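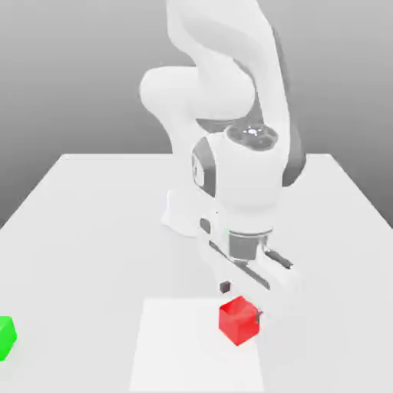 Nemamell Primary parents, a few posts on the second-hand uniform and book swap, as the newsletter only gave it two lines.

It's in the undercover area after school pickup on Monday, June 16, 2025, 3:15 to 5. If it rains hard we move into the library. Come in through the Prinus Street gate, the staff car park is off limits until 4.

Drop-off for donations is at the office any morning before then. Wash things first please. Jumpers, polos, winter trackies and hats are what we need most. We have more size 6 summer dresses than we could ever move, so hang on to those until August.

No school shoes this time. Football boots are fine if the studs are all there.

How it works: you get a token for each item you hand in, and a token gets you any item on the racks. If you've got nothing to swap, everything is $2, or $5 for blazers and rain jackets. Cash or card.

Last year's swap raised $1061, and the year before that $449. The money went to Year 3 readers and the new shade sail over the sandpit. This year it goes towards the bus for the Hadier camp, so families pay a bit less per kid.

Books: picture books and junior fiction only. We were left with three boxes of encyclopaedias last time and I had to drive them to the tip. No textbooks, no magazines, no puzzles with bits missing.

The Ko bakery is doing sausage rolls and finger buns from 3. There'll be a vegetarian roll as well. Nut-free, same as always at school events.

Lost property will be out on its own table. It's all named or half named, so have a look before you buy another jumper. Whatever's left on the Friday goes to the op shop.

Still short of people to pack up from 5 to 5:30. Older siblings welcome if they can fold. Reply here or put your name on the sheet outside the office.

Edit to the post about tokens: yes, they carry over. The green ones from last year are still good, the paper ones aren't.

Someone asked about secondary uniforms. We can't take them, but the high school runs its own shop on Thursdays in term time.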